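The Lewis Gauge

The gauge at Pristton was read at six each morning. Rhiannon Ellis had taken over the readings in October, when the river stood low and the staff plate was dry to its second bolt. She recorded the level, the air temperature and the state of the valve, in that order, in pencil.

The book went back 817 pages. Every page was signed Lewis, in a hand that got smaller as the years went on, until the last entries had to be read under the lamp.

It took her 4 mornings to find the error. Lewis had entered the upper weir at 1,000 millimetres above datum. The survey sheet from Pinen gave 2,000. She checked the sheet against the brass mark on the pier, then checked the mark against her own level, set up on the bank with its legs in the gravel. The sheet was right. Each flood in the book had been a metre higher than the book allowed.

She telephoned the office at Motinum. The clerk asked whether the figure affected current operations.

"It affects the wall," she said. "The wall was built to the book."

The clerk said he would put it in the tray for the engineer. She could hear a kettle behind him, and a door.

Rain started on the tops that night. By five the water had covered the second bolt and was brown to the far bank. Rhiannon put on her coat, took the pencil and went down the steps with the lamp. She read the plate twice, added the metre, and wrote the sum in the margin beside the old column – the first mark in that margin in any year.

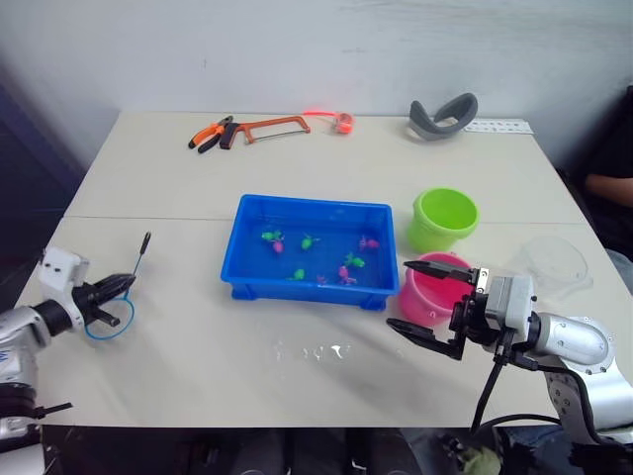 Then she signed the page, closed the valve by three turns and walked up the lane to wake the houses nearest the wall.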